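# How to write a short film review from one viewing

By Liya Gudeta, 10/25/19

You have seen the film once, the screening is over, and the review is due. These steps work for a piece of four or five paragraphs.

## 1. Take fewer notes

Bring a small pad and write large. In a two-hour film, 14 short notes is plenty. Write down lines of dialogue you want to quote, the names of places, and any shot you think you'll mention. Leave plot points alone, as you will remember most of them and can check the rest against the press notes.

## 2. Write the first draft the same night

Set a timer for an hour. Start with the part you remember best, even if it belongs in the middle. When I reviewed *The Zavar Crossing* in February, I began with the ferry argument and didn't write an opening until the rest was done.

## 3. Keep the plot to one paragraph

Give the setup and stop before the halfway point. Two or three characters are enough. Put the actor's name in parentheses the first time a character comes up:

> Warraich (the older brother) comes home to Plimley to sell the family shop and finds it already rented.

If a later paragraph needs a plot detail, add it there.

## 4. Pick two things to judge

Acting and pacing, say, or sound and editing. Back each opinion with a moment from the film. "The editing is sloppy" tells the reader very little. "The wedding scene cuts away six times before anyone finishes a sentence" lets them decide whether they would mind.

For an adaptation, one of the two should be what was changed from the source. Say early on whether you have read it.

## 5. Describe light and color simply

Name the color and say where it falls. Skip "stunning" and "lush."
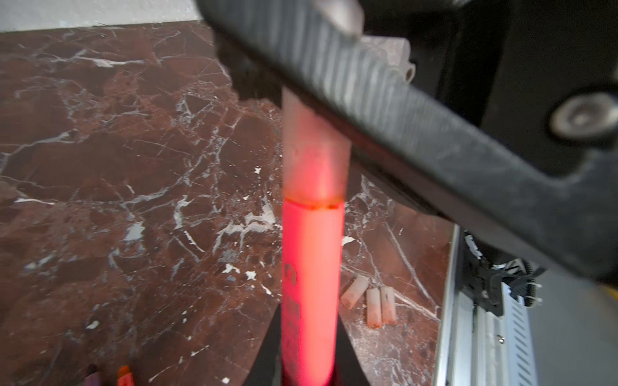 *Pinkish-red glow against dark gray.*

A plain phrase of that length can sit inside a longer sentence about the scene. One or two per review will do.

## 6. Cut and check

Read the draft out loud the next morning. Take out any sentence that could be about a different film. Then check:

- spelling of every name against the credits
- running time and release year
- quotes against your notes
- spoilers past the halfway point

If you use a star rating, add it last. My review of *Belar* went from four stars to three once I had read my own second paragraph again.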